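The Table at Starncombe: Notes on Keeping a Shared Surface in Good Order

Reading time: 2 minutes

November 2023

It has been three months since the white table was brought into use at Starncombe, and a short account of its care is now due.

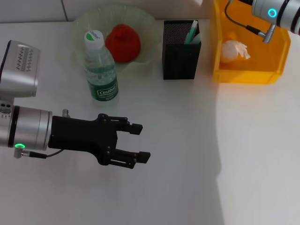 The previous table had served for many years and was given up in August with some regret. Its replacement was ordered from Brakar and delivered by Fedex in two parcels, the second of which went first to the Idahosa building and had to be fetched on foot.

A white top shows every mark. I wipe it each morning with a damp cloth and a little washing-up liquid, then dry it with a second cloth. Scouring powder should not be used. Tea must be dealt with at once - a ring left overnight in September took the better part of an hour to remove.

Very little is kept out. I permit a green-tinted plate with a wavy rim, which holds something red and apple-like, and a bottle of water with a white screw cap. Bukola Wike has asked whether the plate might be moved to the window sill. I have considered the request and prefer it where it is, towards the wall.

Papers are not to be left on the table at the end of the day. Those found there will be placed in the tray by the door and kept for 31 days.

The matter of the chairs remains open and will be taken up in a separate post.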